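Self-custody or leave it on the exchange? (small holder, first proper wallet)

Started by mossy_ledger, 2026-02-17

mossy_ledger
Hi all, long-time reader and finally posting! I've been putting a bit into coins every month for ages and left the lot on Camargo out of pure laziness. Checked this morning and I'm at £1,492, which is a silly amount to some of you but it's a lot to me. I've been reading up on holding my own keys and I'm properly excited by the whole idea. A friend swears by the Huteck hardware wallet, and I've also seen people here praise the Tondon app because it's free. Which would you start with? And do I move everything in one go?

tarn_and_fell
Welcome! You've picked a lovely rabbit hole. I went hardware after a couple of years of dithering and I only wish I'd done it sooner. Set the Huteck up with nothing on it, write the recovery words down on paper, send a tiny amount across, then wipe the device and restore it from the paper. When that small balance pops back up you'll feel ten feet tall (I did a little dance in the kitchen). Move the rest after that.

My whole approach is to split things up so no single lost item ruins me. Same as with house keys really, you don't hang your entire life off one ring.

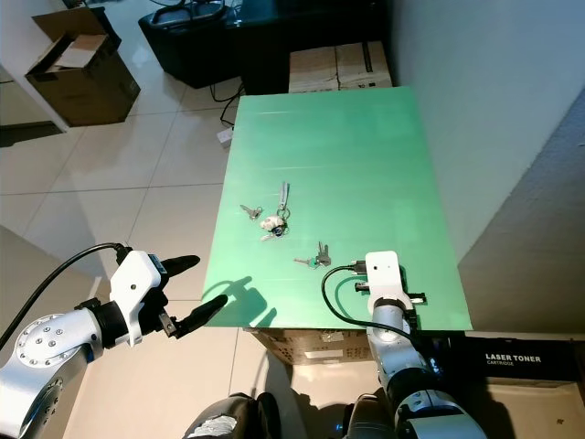
Two bunches, green-headed key on the right-hand one.

So one wallet for spending, one for savings, and the words for each stored in different buildings.

bitwren
Going to disagree with the above, in a friendly way! For under two grand I think a separate device is overkill. The Huteck was £123 last time I looked, so that's a good slice of the pot gone before you've moved a penny. Tondon on a phone you keep updated is fine for that sort of sum, and you learn exactly the same lessons about recovery words.

tarn_and_fell
Fair point on the price. But people top up every month and forget to switch later on. I'd rather buy the thing once.

quayside_nell
Can I be the dull one? What about leaving it on the exchange with a decent password and an authenticator app? I've seen far more people on this board lose coins by mislaying their words than by an exchange going under.

bitwren
@quayside_nell you weren't here in November then! Werau froze withdrawals for 11 days and this place was in bits. They did open up again, and I got all mine back, but I never want to refresh a page that many times again.

quayside_nell
I was here, I had coins on there too :) Still say the average person is worse at looking after a scrap of paper than they think.

mossy_ledger
This is brilliant, thank you. Is the scrap of paper really the best we can do though? I live with a toddler and a leaky roof.

tarn_and_fell
Metal plates! You stamp the words in with a little hammer and it's oddly relaxing. Do it somewhere private, don't photograph it, and don't type the words into anything except the wallet itself.

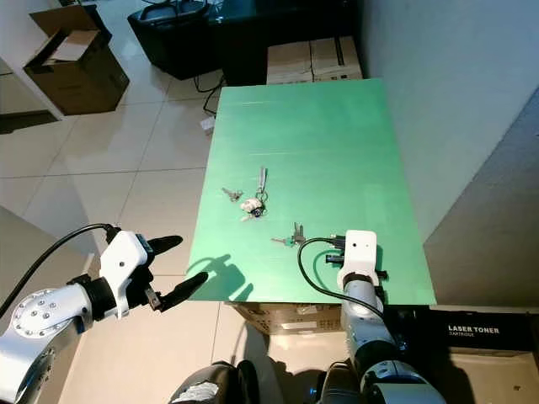 Then get a second copy out of the house. Mine's with family in a sealed envelope, and I check the seal whenever I visit. If you add a passphrase on top, store that apart from the words, and make sure someone could find both if you were hit by a bus.

bitwren
Careful with the passphrase advice for a first-timer. One wrong capital letter and you open a completely different, empty wallet. I'd skip it until you've done a few restores.

tarn_and_fell
Yes, agreed, leave that for later on.

mossy_ledger
Right, decision made! I'm going to try Tondon with £85 first, practise wiping and restoring it until I'm bored, and then see whether I want the Huteck. The rest stays on Camargo for now, with the authenticator switched on (it wasn't, sorry nell).

quayside_nell
Go and do that bit now please, before the fun stuff!

mossy_ledger
Done it! Backup codes are written down as well. Will report back once I've done my first restore.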